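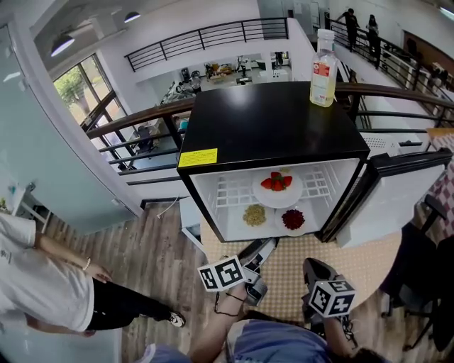 ## 4. Changes in Work at the Pleltley Site

### 4.1 Setting and tasks

The Pleltley site prepares demonstration data for household and food-service automation. Its staff carry out short handling tasks with a pair of handheld grippers, and the recordings are later used to train the robot arms that Grisent operates in staff kitchens. The tasks are ordinary ones: opening a small refrigerator, taking out a plate of fruit, putting it back, closing the door. Before the program began, most of the people now doing this work were employed in the site's catering service, where they portioned and stocked the same kinds of food by hand.

We followed the site for 27 weeks. The material consists of 79 interviews with operators, shift leads and kitchen staff, together with the written shift notes kept at each station. Interviews were held in a room away from the work floor, and shift leads weren't told which operators had taken part.

Figure 3 (at the head of this section) shows a refrigerator station as an operator sees it. The refrigerator stands open on a round table, with plates of strawberries, pomegranate seeds and a pale grain or seed on the wire shelf. The operator holds a gripper in each hand, and each gripper carries a cube printed with marker patterns.

### 4.2 From portioning to demonstrating

Operators described the move from catering as a change of pace first and of skill second. In the kitchen, speed was valued and small differences between one plate and the next were of little concern. At the station, a plate that is set down hard or tilted on the way out may lead to the whole attempt being rejected. Several former kitchen staff said that they had to unlearn quick habits of the wrist which had served them well for years.

The loss of touch was raised in almost every interview. With the gripper between hand and plate, operators rely on sight to judge whether an edge is held firmly. Those with long kitchen experience found this harder during the first month than new hires did, although the shift notes show no lasting difference between the two groups.

Fatigue also took a different form. Standing time fell, but operators reported strain in the forearm and thumb. The site responded in February by limiting continuous gripper work and by alternating station duty with review of recordings. Review duty was welcomed by most, and a smaller group regarded it as dull.

### 4.3 Judgment, review and pay

Each attempt is accepted or rejected under a written guide, which went through 4 versions during our study. The shift notes contain 209 entries in which an operator disputed a rejection. Most concern attempts where the food was moved safely but by a route the guide did not foresee, such as steadying the door with the second gripper. Under the earlier versions these attempts were discarded. The current version allows them, and operators cited the change as evidence that their reports were read.

Pay was a more difficult matter. Catering grades were based on length of service, and the Skesach agreement, which covers both groups, had no grade for demonstration work. Operators were placed on the general assistant grade. Shift leads considered this too low for the care the work requires, while the remaining kitchen staff pointed out that their own duties had grown, as they now prepare food for the stations as well as for the canteen.

### 4.4 Views on replacement

Operators spoke openly about the purpose of the recordings. Some expected that canteen stocking would be automated and preferred to be employed on the side that teaches the machines. Others doubted that station work would continue once enough recordings had been gathered. Management had given no written commitment on this point when our fieldwork ended. The Ebrahimi scale of perceived job security, applied at the beginning and end of the study, is reported separately for operators and kitchen staff in Section 5.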